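Hand comparison, part two: controllers and cable routing

Last month's item covered the mechanical side of the two five-fingered hands under evaluation at Warport. This one covers the controllers, with a few notes on cabling that several readers asked for.

The arms, the torso and the wrist mounts stayed the same throughout. Only the hand controller changed. The first candidate is the stock Grusutis board, which takes joint position targets and closes its own loop at the finger. The second is the Damasceno board, which accepts either position targets or a current limit per finger and lets you switch between them in mid-grasp. Both were driven from the same operator station with the same glove calibration, done once in the morning and not repeated.

The task is produce sorting between slatted wooden crates on a low cart. Cremilda Araújo picked it for the spread of shapes: an avocado has one obvious grasp, radishes come with a lot of leaf attached, and grapes have no rigid surface at all. We ran 186 grasp attempts on each controller, alternating in blocks so that operator fatigue would not land on one board only.

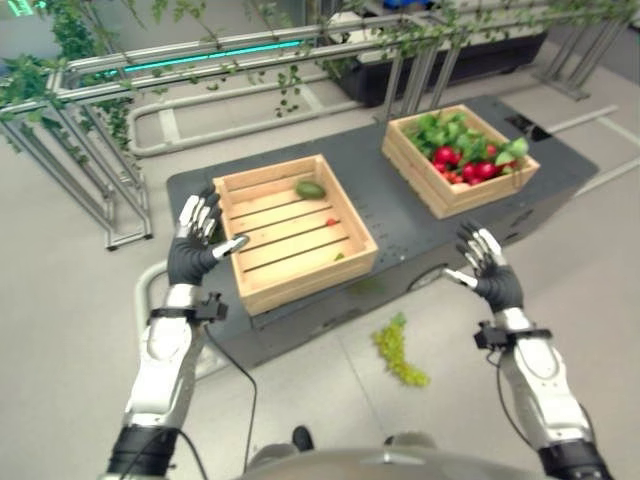

Each attempt starts from an open hand. The operator holds both hands open until the controller reports all joints within tolerance, then approaches. With the Grusutis board the ready signal arrived after a median of 141 ms. The Damasceno board was slower at 552 ms, nearly all of it spent in a thumb homing check that runs on every full opening. The check can be turned off in the configuration file. We left it on, as shipped, and the numbers here include it.

On single firm items there was little to choose between the two. Position control with a conservative closing target holds an avocado well enough, and the current limit only showed up as a slightly softer first contact. Cauã Sampaio, who operated most of the blocks, preferred the Grusutis board for these because the fingers stopped where he told them to.

Bunched items were another matter. Under pure position control the fingers keep pushing toward the target as the bunch shifts, and the load ends up on whichever finger met resistance first. The better approach on both boards was to come from underneath with the palm up and close only partway. With the current limit active the fingers settled one at a time and stayed put during the lift. Without it, the operator had to correct by hand through most of the transfer.
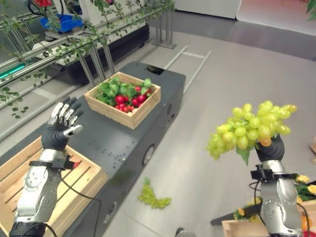
Dropped items were logged as failures whatever the cause, and were left where they fell until the end of the block. This makes the raw failure count harsher than it needs to be, as a bunch that slipped at the last moment counts the same as one never lifted. A finer scoring scheme is planned for the next round.

Cabling: the wrist mounts each need a service loop long enough for full forearm rotation. Our first loops were too short and pulled on the connector near the end of travel. The longer ones fixed that, but they hang into the workspace and have to be watched when reaching low over the cart. Clips along the forearm help on the outer side – the inner side still needs a better answer.

Both boards ran at a control rate of 100 Hz for all blocks. The Damasceno board supports a higher rate, which we did not test.

Next up is the Prirkel wrist camera bracket, due in August. It moves the mounting point back toward the forearm and should allow a shorter loop. Anyone who wants the block logs before then can ask Cremilda for them. The configuration files for both boards are in the same folder.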